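Trelitz publishes its house rules for robotic suturing practice

22 October 2025 - I'm Yavuz Yaman, I run the bench program at Trelitz, and I'm really happy to say our practice rules are out, free for any training lab to use! We started writing them in August, and Tibor Fülöp has argued with me over every page (he won on thread tails).

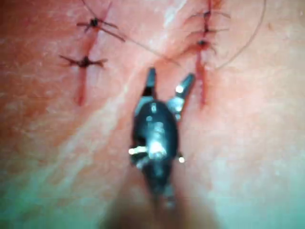

Stitch spacing gets the longest chapter. We ask for one spacing per cut, agreed before anyone touches the controls, and a note in the log whenever it changes. Two stitches set well apart on one incision and three packed close near the top of the next can't be scored on the same line - so the new sheet gives each incision its own. Open jaws near a cut get a page too.

The rules run to 50 pages and draw on 664 logged sessions. Labs at Feyisa and Nillik are trying them now, and I'd love to hear from yours.

Filed under: Robotics, Standards & Safety

Related items
Graltasia joins bench log project
Scoring sheets: version 2 released
Instrument checks before practice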